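4.2 Practicing the pick before touching the real arm
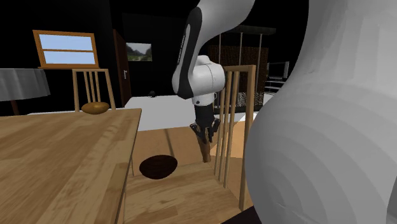 Figure 3. Simulated room, with a small wooden cylinder held between the gripper fingers beside a chair.

I'll admit I wanted to skip simulation. Gregor Chisholm and I had the arm bolted down at the Jusergate workshop by the middle of May, and all I wanted was to make it grab stuff! Lorna Imrie talked me into building the room first, and the whole setup (we call it Vevus) ended up living on her old desktop in the corner by the drill press.

The room in Figure 3 isn't a copy of the workshop. I went for a home, with a light wooden table, a couple of spindle-back chairs and a plank floor, and I never got around to giving the walls a decent color, so they're black. Gregor hates them. The lighting model didn't seem to care, so they stayed.

The cylinder gave us the most trouble by far. In our early runs it would slide out of the fingers the moment the wrist turned, and I spent 2 evenings blaming the friction settings before Lorna spotted that I'd typed the finger width in the wrong units (my fault, and I've bought the coffee since). Once that was fixed we ran the pick 13 times from different starting poses and dropped the cylinder in three of them, all with the elbow folded in close. I still don't have a good explanation for those. My guess is the joint limits, which I'd copied from the Gillies build notes without checking them against our own arm.

We kept the same gripper opening for the hardware runs in Section 4.3 and changed only the approach speed.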